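2018-11-14 — equipment planning, suturing bench

Notes from going over next year's requests. Czesław wants the list by the end of the week so it can go in with the February round. Writing it down now while I'm at the bench and can see what we use up.

Starting point: the bench budget for the year is the same as last time, and we ran over on instruments. Pads and thread are cheap per piece, but we go through them steadily. Instruments are where the money goes.

1. Pads and thread

Pads from Cuvstead are fine and I don't want to change supplier. The pale ones take the red dye well and the stitches show up clearly against it. We keep tying several knots in a row on one pad before swapping it, and I think that's the right habit. Romana asked if we could use both sides. I'd say no for anything we want to compare later.

Thread: stay with the light blue braided. The short cut ends fray, but it is easy to see on the wrist camera against both the pad and the stain. Curved needles come attached, so one order covers both. Asking for 14 boxes.

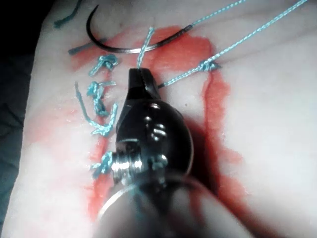

2. Needle drivers

This is the big line. Holovko quotes 752 per instrument, Calberg quotes 482 for a refurbished one with a shorter warranty. Carter is for buying refurbished and keeping more of them on the shelf. Hanna is against, mostly on account of the jaws. If the teeth are worn, the needle turns in the grip and you spend the afternoon wondering if it's the controller.

My own view is one new instrument per arm as the reference and refurbished ones for daily practice. We should log hours on each from day one. We didn't do that this year and now I can't say what an instrument costs us per session, only what we paid in total.

To check with Calberg before ordering:
— do they replace the jaws or only clean and re-cable
— is the wrist play measured, and do we get the sheet
— return terms if it fails our own grip test

3. Wrist cameras

The cameras we have sit close to the shaft, so the near part of the instrument is always a blur. The jaws come out well enough to see the teeth on the inner edge and where the thread runs, and for labeling knots that has been enough.

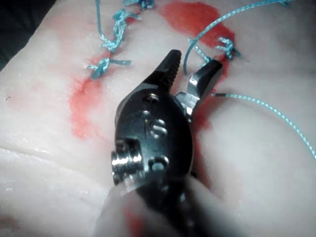

Cemov has a unit with a shorter near focus, but it needs a new bracket and a different cable, and then all the calibration has to be redone on both arms. I would leave that for the year after. What I do want is a spare of the current model. We have none, and if one goes we lose a week waiting. Spare plus mount comes to 211.

4. Lighting

Bronisława would like a second lamp on the right side to soften the shadow that the wrist throws on the pad. She has one at home she'll bring in to try before we put anything on the list. Leave this line blank for now.

5. Not asking for

A third arm. Came up again, same answer as before: no floor space, and no one to run it.

To do:
— Hanna to write down what she counts as a worn jaw, one paragraph is enough
— Carter to get the Calberg quote in writing, with shipping
— me: go through old orders and work out pads per month
— ask Czesław if the camera spare can come out of this year's money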